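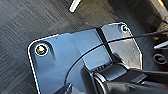 Die vorliegende Projektarbeit befasst sich mit der Gestaltung und Befestigung von Abdeckungen an Übungsplatten für die Montageausbildung. Ausgangspunkt war eine Anfrage des Ausbildungsbetriebs Koller in Prurnport, dessen bisherige Platten nach längerem Gebrauch Risse an den Bohrungen aufwiesen. Im ersten Teil wurde eine durchsichtige Abdeckung untersucht. Zwei Schrauben nahe den Ecken halten sie auf der dunkelgrauen Metallfläche, ein dünnes schwarzes Kabel verläuft im Bogen darüber. Die abgerundeten Ecken sollen die Verletzungsgefahr beim Einlegen mindern und Spannungsspitzen im Material verringern.

Anforderungen

Die Abdeckung muss sich mit einfachem Werkzeug lösen lassen und darf sich beim Anziehen nicht verziehen. Für die Auszubildenden ist außerdem wichtig, dass die darunterliegende Fläche einsehbar bleibt. Kabel sind so zu führen, dass sie beim Abnehmen nicht eingeklemmt werden. Diese letzte Forderung wurde erst in der Besprechung im April ergänzt und konnte nur teilweise berücksichtigt werden.

Vertiefungen und Griffbereiche

Im zweiten Teil wurden Aufnahmen mit umlaufend erhöhtem Rand betrachtet. Ein solcher Rand führt das eingesetzte Teil und erleichtert das Ertasten der Position.
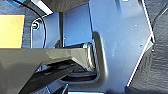
Scharfe Innenkanten sind dabei zu vermeiden, weil sich dort Späne und Staub festsetzen. Der Entwurf mit der Bezeichnung Flusaneo sieht deshalb durchgehend gerundete Übergänge vor. Die Materialkosten der Variante Wuvutgate – einer Ausführung mit verschraubtem Rand – wurden mit 1095 Euro je Satz angesetzt, die des Entwurfs Flusaneo mit 825 Euro. Ein Satz umfasst bis zu vier Platten.

Offen bleibt die Frage der Kabelführung. Eine seitliche Nut wurde gezeichnet, jedoch nicht mehr gefertigt.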